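Prinov Household Word List

README for the data files, version 3

Summary

The Prinov Household Word List is a collection of dialect words for things in the house, the yard and the kitchen. The words were collected in Prinov and in two smaller settlements nearby, Murín and Daltberg. Each entry gives the word as it was spoken, the standard word, a short meaning in English and, where we have it, one sentence of use.

The list is meant for people who study dialects, for teachers, and for families who want to check what their grandmother was saying. It is not a full dictionary. Verbs are almost missing, and we know this.

Who made it

Ľubica Procházka started the collection and did most of the interviews. Rostislav Kubíček wrote down the recordings. Ryszard Bednarek checked the words which could be borrowed from Polish, and Savita Upadhyay prepared the tables and the English meanings. Questions about a single word should go to Ľubica, questions about the files to Savita.

How the words were collected

We spoke with 30 persons, all of them grown up in one of the three places. Every interview was done at home or in the garden of the speaker, and it lasted as long as the speaker wished. We did not read words from a paper and ask "do you know this one?", as people like to be polite and say yes. We asked them to tell us how they cooked, washed, stored potatoes or repaired a fence, and we marked the words that came.

The topic of containers gave us much more than we expected. In Murín there is one word for a container with sloping walls and a different one for a container with straight walls, and older speakers do not mix them. In Daltberg the first word is used for both.
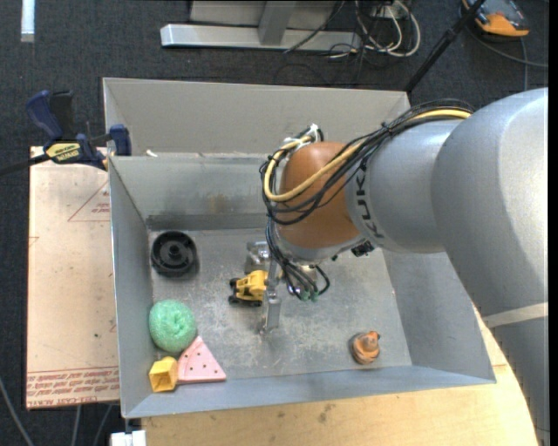

The same happens with lids. A lid that lies loose on the top has its own word in all three places, but the lid that closes tight is called simply by the standard word, probably as such lids came from the shop together with their name.

Files

words.csv has one row for each word and place. If a word is known in Prinov and also in Murín, it has two rows.
sentences.csv has the sentences of use, connected to the words by the column word_id.
speakers.csv has the code of the speaker, the place and the decade of birth. Names are not included.
sources.txt explains the short codes in the column "source".

All files are saved in UTF-8. Some spreadsheet programs open them with wrong letters. In this case please use the import function and choose the encoding by hand.

Spelling

We write the words with the standard alphabet and add only one sign, the apostrophe, for a vowel which is swallowed. In version 1 we used 10 special signs and readers complained, with good reason. Stress is not marked.

Known problems

The speakers from Daltberg are fewer than the others, so a missing word there does not prove that the word is unknown.
The meanings of the words for baskets are still under discussion.
Rows with the value "RB?" in the column "source" wait for a second check by Ryszard.

Use

You may copy and change the files for teaching and research if you name the collection and the version. Please do not try to find out who the speakers are. Corrections are welcome, also small ones. The next version is planned for April.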